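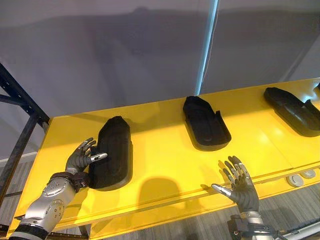 Unit 6. Clearing and restocking a display fixture

Course handout, Retail Fixtures and Stock Handling
Instructor: Wanda Blackwood
Revised September 2025

6.1 Scope
These notes cover loose items on open tabletops and stepped shelf units, and their transfer to bins and back. Locked cases and wall hooks are in Unit 7.

6.2 Surface
Gloss yellow is used here as the working surface. It reflects the outline of anything black placed on it and shows dust and fingerprints readily. Wipe before placing stock. Do not slide molded parts across it; lift and set down.

6.3 Molded black forms
Treat each form as a separate item. A form may stand upright or lie flat with its hollow side up. Forms lying flat take more table length but are stable. Do not nest two forms unless the raised rims clear each other. Leave a hand's width between forms so that each can be gripped from the side.

6.4 Order of work
1. Clear the loose forms first, nearest end to farthest.
2. Clear small boxed product from the upper shelf.
3. Take tall cartons last, one at a time, both hands under the base.
4. Wipe all flat surfaces and run a dry cloth along the seams.
5. Restock in reverse order.

6.5 Bins
The Kadberg bin is rated for 80 items in the course inventory, a figure that assumes small cartons only. Curved parts reduce it by nearly half. Cartons go in flat; curved parts go in where they bear no load. Nothing should stand above the rim if bins are to be stacked. Maximum stack: 2.

6.6 Small cubes
The matte black cubes have faint printing on the top face. Read it at close range before sorting. Keep cubes clear of lit panels, and do not set one across a shelf seam.

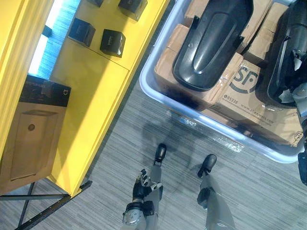
Fig. 6.2. Stepped fixture with black cubes and tall carton; light-blue bin with cardboard boxes and curved parts.

6.7 Records
Enter each bin on the Lindqvist sheet, line 579 onward. Record item type, bin and shelf level. Damaged cartons are entered separately and are not returned to the fixture.

Reading for next session: Zatton binder, section on shelf spacing.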